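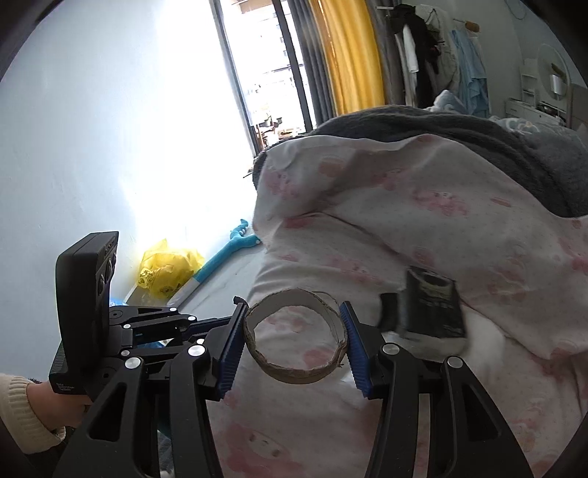

Handheld gripper closed on a cardboard ring, bedroom session.

Gripper width drifts between demonstration and replay. Calibration or slip?

Posted by Tamsin Tamihana, 6th July

I am trying to reproduce the width-conditioned grasping result from the Nitari report on our own data. Demonstrations are recorded in a bedroom with handheld grippers, on small household things over a quilt. The set has 297 demonstrations after filtering. The policy predicts relative end-effector motion plus an absolute jaw width for each step.

On rigid items the predicted width tracks the recorded width well. On items that deform under the pads it does not. With cardboard rings the policy stops closing too early and the ring drops during the lift. Of the 61 replay trials I ran on rings, 8 ended with the ring still held at the target pose. Position error at the moment of closing is small, so I don't think localization is at fault.

Things already checked:

Width is read from the finger markers and rescaled between a fully open and a fully closed value. The rescaling is done once per session.
Latency between the image stream and the width signal was measured and compensated.
Training with twice the image resolution made no difference to the ring trials.

The report says only that width was "normalized per device." Does that mean one calibration per physical gripper, or per recording? And is anyone else seeing a bias on soft objects specifically?

Hwa-young Wi

Per physical gripper, as I read it, but I would not rely on that. We had the same symptom at Kirken and there were two causes mixed together.

The first was the closed value. If you calibrate by squeezing the jaws shut on nothing, the pads touch and compress, and how far they compress depends on how hard the operator squeezes. One person's zero is not another person's zero. On rigid objects the error is hidden, as the robot simply stalls against the object and the grasp holds anyway. On a cardboard ring there is no hard stop, so the error goes straight into grip force. Calibrate at first pad contact and store that.

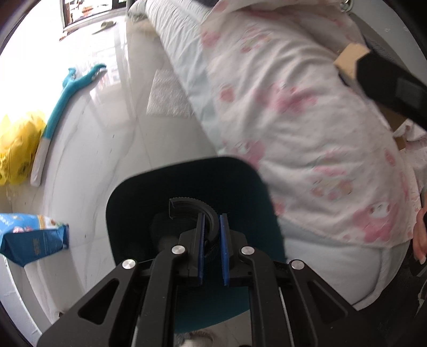
The second cause was mixing devices within a session. If two grippers are in use over the same bed and the recordings are pooled under one session calibration, you get two overlapping width distributions and the policy regresses to something in the middle. Your post says the rescaling is done once per session. If more than one gripper was running, that alone could explain an early stop. Plot the minimum width per demonstration, colored by device. Two clusters on the same object class means you have found it.

For the soft objects themselves, the fix that worked for us was to command a width slightly below the prediction once the jaws have begun to close and the predicted width has leveled off. The recorded width on a deformable object is the equilibrium between a human hand and the object. A position-controlled gripper sent to that same width applies close to no force. We picked the offset on a held-out set of objects and kept it fixed for all trials. Report it if you publish, because it does change the comparison with the baseline.

I would also look at where on the ring the pads land. Gripping across the wall and gripping across the full diameter need very different widths, and if both are in the data under one label the average is no use for either.

Ellery

had this too. replaced the finger pads and it went away, didn't look into why. old ones were pretty worn

Tamsin Tamihana

Two clusters, yes. The session calibration was taken from one device and applied to both. I have split the data by device and recalibrated at first contact as suggested. Retraining is queued on the Drernport machines, so no replay numbers yet.

On the ring grasps: both types are present in the data and I had not separated them. I will add a grasp-type field and see whether it can be filled in from the width trace alone before anyone labels it by hand. The closing offset I am leaving out of this run so that the calibration change can be measured by itself. Ellery, the pads date from April and I can swap them afterward, as a separate condition.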